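订阅我们的每周通讯，好文章送到您的邮箱。继续浏览即表示您同意本站使用 Cookie。

2022年6月17日　文／Deok-su Ha

抹布的学问，要从外婆的厨房说起

我外婆家的灶台边有一根铁丝，铁丝上永远挂着几块布。擦碗的、擦桌的、擦灶的，各有各的位置，谁拿错了，她隔着一间屋子都能喊出声来。那些布大多是旧汗衫剪的，也有一块是舅舅的校服袖子，洗得发白，线头一圈一圈地往外冒。小时候我觉得这规矩实在多余，直到自己成家，用同一块布擦完鱼腥又去擦玻璃杯，才想起打电话向她赔不是（她在电话那头笑了好半天）。

后来我搬过六次家，每搬一次就扔一批抹布，再买一批。纱布的、棉麻的、木浆棉的，还有一种号称用一次就丢的懒人布，我嫌浪费，偷偷洗了三回。去年八月，我在老城南边一家叫 Cluter 的家居铺子里闲逛，老板娘听说我要写一篇关于抹布的文章，搬了把凳子让我坐下，一聊就是一下午，茶都续了好几壶。

她说来店里的客人，十个里有八个最后都会问超细纤维。这种布的纤维极细，容易带走灰尘和油渍，擦完不大掉毛，玻璃和镜面尤其合适。可它也娇气：怕柔顺剂，怕高温烘，还爱粘别的衣物上的棉絮。她自己的办法是单独放进洗衣袋，温水，少量洗衣液，晾在阴凉通风的地方。我照做了大半年，家里那几块到现在还蓬松着，摸上去像刚洗过澡的小狗。

棉布也有棉布的好。擦锅底、端热盘子，我还是信得过外婆那种厚棉布，吸水慢一点，可是心里踏实。老板娘店里卖得最久的一款棉布来自一家叫 Lo Presti 的小作坊，边上用手针锁过，她账本上记着，开店以来一共卖出2,769块。她念这个数字的时候很得意，像在念孩子的考试分数。

至于叠法，各家有各家的脾气。我先生喜欢团成一团塞进抽屉，我喜欢对折再对折，这样一块布能翻出好几个干净的面来，擦完一面换一面，不用老往水池跑。擦车的朋友叠得比我还讲究，他们说布边最好软一些，免得在漆面上留下印子。折成三角的也有，一个开面馆的表姐就这么叠，尖角正好伸进调料架的缝里去，我学来擦窗槽，顺手极了！

颜色分工倒是值得认真说一说。我家现在是黄的管桌面，灰的管地脚和窗台，棉布管厨房，浴室另备一套。刚开始总有人忘，我就在柜门里侧贴了张纸条，过了两个礼拜，连最马虎的小儿子都不看纸条了。要是家里有老人，颜色最好挑得鲜亮些，眼睛不吃力。

前些日子回乡，外婆那根铁丝还在，上面多了一块我带去的超细纤维布。她说太软，用着没劲，可我看见它挂的是擦桌子的那个位置，已经把校服袖子挤到旁边去了。

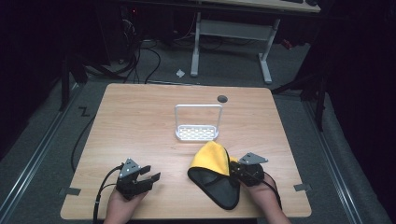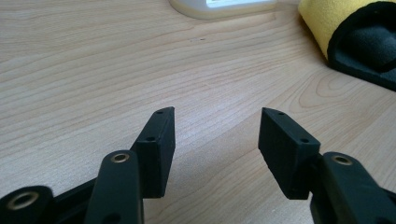
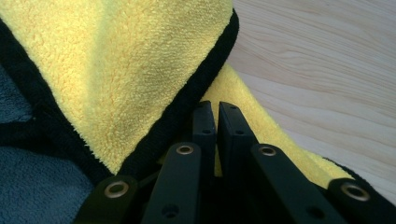

浅色木纹桌面与黄色布巾；末图为黄色超细纤维毛巾，镶黑色软边。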